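Section 4: Recording grasps for the pose-label method

Read this section before you switch the arm on. Reading it afterwards is also popular, and is the reason section 9 (Replacing a fingertip) is as long as it is.

The Tasik method trains one grasp model from wrist-camera views alone. There is no overhead camera and no scanner. What the wrist sees is all the model gets, so most of the work below is about what the wrist sees.
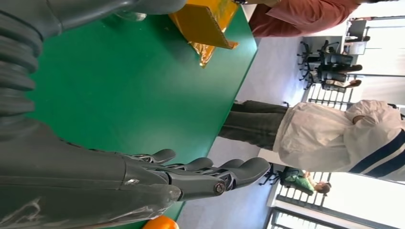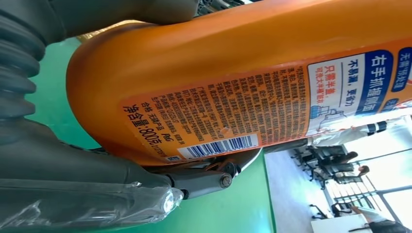
Wrist-camera views with the hand at the green table.

4.1 What you need

The arm and hand, homed and warmed up as in section 3.
The Unavis recorder, version 2 or later.
A table with a plain, strongly coloured top. Green works well. White does not, and wood grain works so badly that we stopped trying it in June.
A set of household objects, in mixed shapes and finishes. Full containers are better than empty ones, which skid away at the first touch and teach the model to be timid.
The stop button, within reach of a person who is looking at the arm.

Note: The views are stored in the camera's own orientation. The room will often look as if it has been tipped on its side. Do not rotate the views to make them easier on your neck. The model learns the link between the wrist angle and the view, and a helpful rotation breaks that link without any error message.

4.2 Setting up a session

1. Clear the table of anything that is not on the object list. Mugs count. If a mug gets recorded, it becomes an object, and you will have to label it.

2. Open Unavis and start a new session. Give it a name you will recognise in a month. We have nine sessions called "test" and one called "test real", and we can no longer say which of them was.

3. Load the hand profile. If the fingertips have been changed since the last session, run the finger check again and save the profile under a new name.

4. Set the grip limit to 4. The scale goes higher. Leave it to go higher by itself.

5. Place the first object inside the reach area. Turn it by hand to a position you did not use last time. People believe they do this at random, but most of us put a bottle down with the label facing us every single time. Use the angle card in the box lid and do what it says.

6. Check the live view. Some part of the hand should be visible, along with the table and the object. If the hand fills the view completely, back the arm off and try again.

Caution: Keep hands, sleeves and lanyards out of the reach area once the arm is enabled. The arm does not know what a sleeve is. It has a very firm opinion about things between it and its target.

4.3 Recording a grasp

1. Press Record, then wait for the tone. Moving before the tone gives you a lovely grasp with no beginning.

2. Guide the hand to the object with the controller. Approach slowly for the last part. A slow approach gives the model more views of the moment that matters, and gives you more time to notice that you have picked the wrong object.

3. Close the fingers until the contact light turns amber, then stop. Green means no contact. Red means you are now testing the packaging.

4. Lift to the height mark, hold for the full count, and lower again.

5. Open the fingers fully before you retreat. Half-open fingers have a way of taking the object with them.

6. Press Stop and mark the grasp as Held, Slipped or Dropped. Mark what happened. A session with no drops in it looks wonderful in the weekly report and is close to useless for training.

7. Repeat until the object has 14 grasps, then change it for the next one.

Note: Shiny wrapping and clear plastic cause reflections which shift as the wrist moves. Keep these objects in the set. An early version of the method left them out, scored beautifully, and then met its first sweet wrapper. If you wrap the fingers in film to protect them, record this in the profile, as the film reflects too.

4.4 People in the background

The wrist camera points wherever the wrist points, so it will record whoever is there. This does no harm to training. We compared sessions recorded in a busy room with sessions recorded in a quiet one, and the busy ones gave a model that coped better when somebody walked past. The quiet ones gave a model that had apparently never met anybody.

Two rules still apply:

1. Everyone in the room must know that recording is on. Put the sign on the door. Put it on the outside.

2. Before a session leaves the lab, run the Nesta filter, which blurs faces and screens. It is thorough. It has also blurred a clock, several oranges and the round dial on the heater, so look through its results before you accept them.

4.5 Labelling

1. Open the session in the label tool and choose Pose.

2. Draw the object outline in the first clear view of each grasp. The tool carries it forward from there.

3. Step through and correct the outline wherever a finger crosses the object. The tool tends to decide that the finger is part of the object, and once it has decided this it is loyal.

4. Where the object leaves the view, mark it Out. Do not guess where it went.

5. Leave printed text alone. The model does not read, and labels that say which way up the writing is have made no difference in any run so far. You may still add them if it makes you feel better. The tool ignores the field.

Caution: Save after each grasp. Autosave exists, in the sense that there is a box for it.

4.6 What to expect

Training needs 2,000 labelled grasps before the results mean anything. Below that number the score jumps about, and it is very easy to stop on a good day and write it up. The Dương set, supplied on the same drive as the recorder, holds enough grasps to start from. Add your own to it and do not train on yours alone unless your table, lamps and hand are never going to change.

Boxes and bottles improve first. Flat things improve last. Soft things improve, get worse, and improve again, and we have no explanation we would care to defend in print.

If the score falls after you add a new session, check these in order:

1. The hand profile. It is usually the hand profile.
2. Views rotated by someone being helpful.
3. Slipped grasps marked as Held.
4. A session recorded with the camera cover partly on. The views come out dim and soft at one side, and the recorder accepts them without complaint.

When all four have been ruled out, send the session log with your report, including the profile name. Reports without a log are answered with a request for the log.

Section last revised August 9, 2024. Step 4 in 4.2 was added in this revision, along with a new box of fingertips.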